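How I start a brick build without losing my mind

I used to tip the whole tub out and dig. With 585 pieces in ours, that got old fast! Now I do it on Saturday mornings, and it goes like this.

Clear a smooth table and put your big gray baseplate down first. Pick out only the bricks for the next step – a small handful is plenty – and set them in a row along the edge closest to you. Don't fuss over size or color.
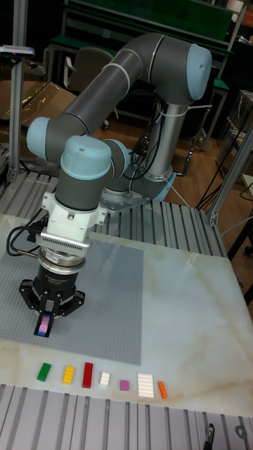

Then work from one end of the row to the other. Press each brick straight down until the studs grip, and if it rocks, pull it off and try again. When the row's used up, go back to the tub for the next batch. I keep flat plates for last, but my friend Paula swears by starting with them.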